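Séance 6. Lire une étiquette d'huile d'olive

Les notes qui suivent complètent le polycopié. Elles supposent lue la partie sur la réglementation.

1. « Première pression à froid »

La mention survit parce qu'elle se vend. Presque toutes les huiles passent aujourd'hui par la centrifugation, et la presse n'y est pour rien. On demandera donc ce que le producteur appelle « pression », et s'il peut le montrer.

2. L'origine

Le cas Medeiros, étudié en TD : un nom de famille portugais, un moulin dessiné, et au dos, en petits caractères, un mélange d'huiles de plusieurs pays. Rien d'illégal. Le dessin ne constitue pas une indication d'origine, mais l'acheteur le lit comme telle. Mirnik fait à peu près pareil avec une vue de côte.

3. Les médailles

Un concours régional qui reçoit plus de 300 échantillons et en récompense la moitié ne renseigne guère. Vérifier l'année : la médaille concerne un lot, rarement celui qu'on a en main.

4. Le prix

Chez Wundard, la même cuvée était proposée en deux formats, l'écart au litre étant justifié par le « conditionnement ». On peut en douter. Le lot entier faisait 675 litres, chiffre invérifiable par le client.

5. Le verre

Le verre sombre protège de la lumière, c'est établi. Il ne dit rien de la fraîcheur ni de la durée de stockage avant la mise en bouteille. Méfiance aussi devant les teintes flatteuses : la couleur de l'huile n'est pas un critère de qualité, et les dégustateurs travaillent dans des verres colorés pour ne pas la voir.

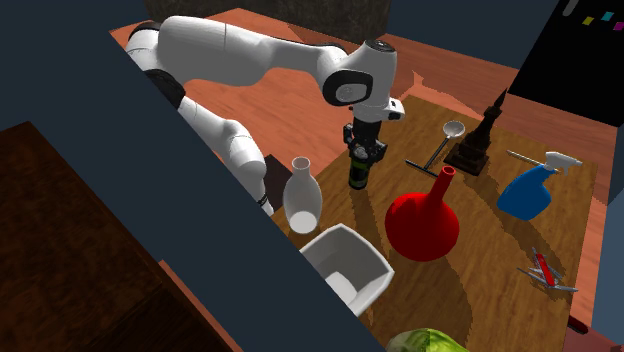 Fig. 1. Bouteille sombre à reflet jaune verdâtre (image de synthèse).

Pour la prochaine séance : apporter une étiquette, recto et verso, et souligner ce qui est contrôlable. Les étiquettes de la maison Goseck sont exclues, nous les corrigerons ensemble.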